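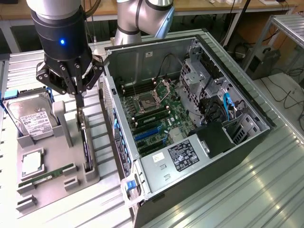

Photo: Henok Assefa

Home | Jobs | Seasonal posts | Guides | Contact

Section 2. Setting up your applicant profile (island and remote posts)

Do it on a laptop if you can. The phone version of Indden drops attachments.

1. Open Indden, pick "Seasonal", then "Remote". Not "Remote working" - different list entirely, desk jobs.
2. Email, password, confirm. Link dies after an hour. Check spam.
3. Name exactly as in your passport. Middle names too.
4. Set "Available from" and "Available to". Full season only. Gaps of even a few days and the Gusville posts vanish from your list.
5. Tick the trades you can cover: shop, post counter, kitchen, boat landing, stores. More than one is fine, most people end up doing two anyway.

NOTE: pay shows per month before tax. Food and bunk are on top, and don't get taken off it.

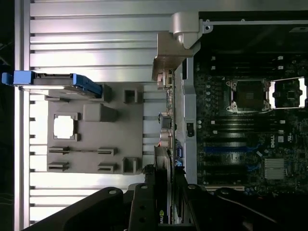

Blue drive carrier on a ribbed aluminium panel

6. Personal statement. Limit is 3000 characters, spaces included. It cuts off without warning so paste from a saved copy.
7. Upload CV as PDF. Then the medical form, seperate file, signed by a doctor.
8. Two referees. One must have worked with you in the last year. Ring them first.

CAUTION: don't press Submit till both referees show green. Once it's in, you can't swap them. Rutomer handles the checks and they won't reopen a file.

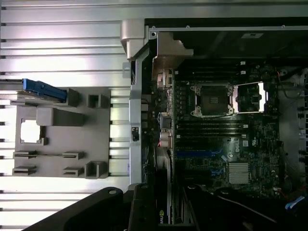 Trevor Boychuk wrote in to say his second referee stayed amber for a week - turned out the form had gone to an old work address. Delete and re-add, he says, and it went green the same afternoon.

9. Travel deposit. 300 euros, refunded at the end of the season. Card only.
10. Submit. You get a reference starting MU, for Muñoz, the office that sorts interviews. Write it down.
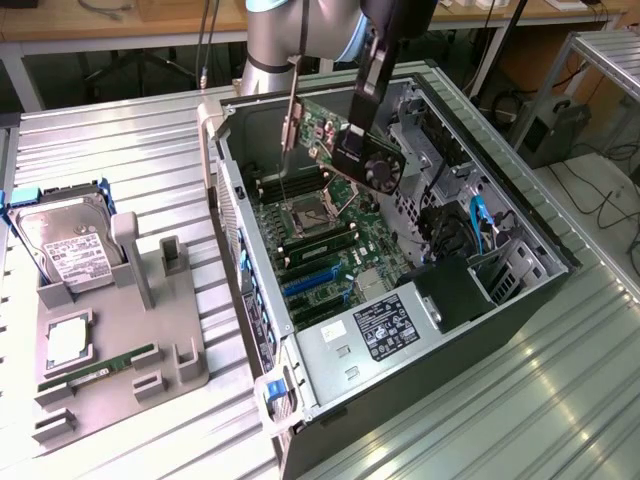
11. Interview slots open in February and go quick. Around 300 people apply for the shop posts alone. Take the first slot you can make, you can move it once.
12. Say no to a post and you stay on the list. Miss the call and you dont.

NOTE: closing date for kit sizes is on your dashboard, top right. Boots run small.

Section 3: Packing and freight

14 shares | 6 comments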